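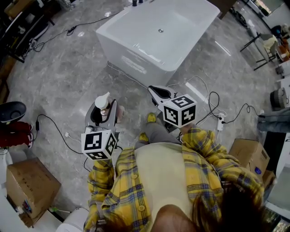
gustside

Gustside turns the cube markers on our hand-held grippers into 6-DoF tracks for both hands. I wrote it because the old Pletero tracker kept flipping poses whenever it only got one face of a cube, and I was sick of fixing those by hand!

What you get: pose per gripper at 30 Hz, jaw opening, and a flag for frames where a cube is lost. Shiny floors are still a bother – glare can wash out a face, so bump min_faces to 2 if your tracks get jittery.

Calibrate each cube before you start (calib/README has the steps, Hendrik Zwane wrote them up). Colour input only, no greyscale yet.

Bugs to me or Simão Cardoso, cheers.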